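The Utach Gauge

The river gauge at Utach reported a level of 562 centimeters at 02:13 and the same level at every reading after that. Rasha Harb found the flat line when she came on shift at six. Rivers do not hold to the centimeter for four hours in June, with snow still coming off the upper basin.

She opened a fault ticket. The form asked for a station, a time, a category and a remark. She chose "sensor, stuck" and left the remark empty.

The station at Utach was a concrete well with a float, a counterweight and a steel tape over a pulley. A shaft encoder read the pulley. The encoder passed its count to a logger, and the logger called the office at Vurnden every 15 minutes over a radio link. Any one of these parts could produce a flat line. The float could be resting on silt. The tape could have jumped its pins. The logger could be repeating its last good value, which the older firmware did when it lost the encoder.

1. The office

The archive had been down since the previous afternoon. It ran on a desktop computer bought before Rasha was hired, and the radio traffic now went to a spare laptop that kept only the current day. She could not compare the flat line with last June, or with any June. She walked down the hall to the workshop and asked when the archive would be back. She was told it would be back when it was back. 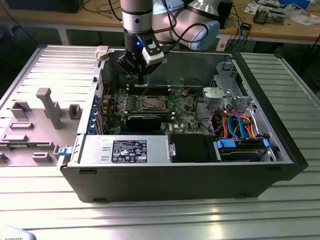
2. The road

Utach was 30 kilometers upstream by the service road. She signed out the truck, a staff rod, a flashlight, waders and the key to the well. The key was labeled Costa, after a station that had been closed, and it opened both.

The road followed the left bank. At the Hustico bridge she stopped and read the painted staff on the pier through binoculars. It was dirty below the third mark, but the water stood well above that. She wrote the reading in the book and added the offset for Utach from the table inside the cover. The sum was 13 centimeters higher than the flat line. The table was good to five.

She called the figure in. Lihua Gu took the call and repeated it back. Then he asked whether she had used the old offset or the new one.

"The one in the cover."

"That's the old one. The new one was never printed."

"What's the difference?"

He said he would have to look it up, and then remembered where it was stored. It was in the archive.

She drove on. A gate at kilometer 22 had been left open and she closed it behind her.

3. The well

The lock was stiff. Inside, the air smelled of wet concrete. The tape hung straight and was seated on its pins. She lifted the counterweight by hand and let it down, and the pulley turned freely in both directions. The encoder display did not change. It showed 562.

She turned the pulley a full revolution. The display showed 562.

She disconnected the encoder cable at the logger, and the display went blank. She cleaned the contacts, reconnected it and waited out the start-up count. The display showed zero, then a row of dashes, then 562.

The procedure for this was to read the outside staff, enter the reading by hand and replace the encoder on the next visit. She put on the waders and went down the steps on the river side. The water was brown and fast, with small sticks in it. She held the rod against the bolt in the wall and let the surge pass several times before she took the mean.

The mean was 562.

She read it again from the step below, holding the flashlight close to the scale. The wet line on the wall went up and down past the bolt by a hand's width, and the middle of it stayed where it was. She stood there for the length of one full logging interval. The logger clicked behind her in the well. Downstream, past the bend, she could hear the water getting louder.

She climbed back up and wrote the time, the reading and the method. Under condition of instrument she wrote "normal," crossed it out and wrote "in agreement."

4. The log

The discharge table gave 2,000 cubic meters per second at that level, so she entered that as well. She closed the fault ticket from the truck. The form would not close without a remark, so she typed: float, tape and pulley free; encoder matches staff; river is stuck. The form accepted it.

Then she called Vurnden and told them what she had entered, including the remark.
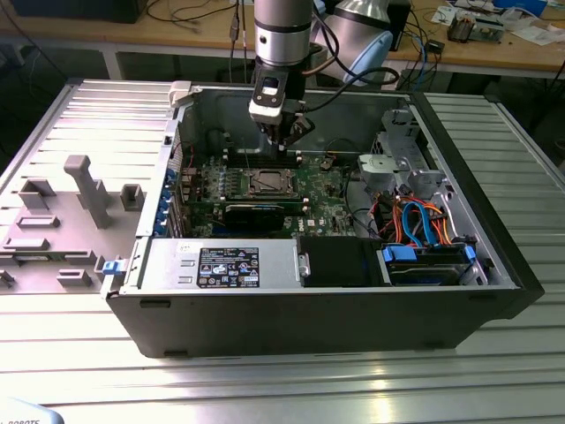 Lihua Gu asked her to read the staff once more before she left. He had the new offset after all, on a slip of paper in his desk, and it made no sense with the bridge, because it put the difference at 31 centimeters and rising. He wanted to know which side of the gate she was on.

She told him she was upstream of it, and that she had closed it.

He was quiet, and she could hear him turning pages. He asked her to leave the truck running and go look at the wall.

She took the rod and the flashlight and went back down the steps.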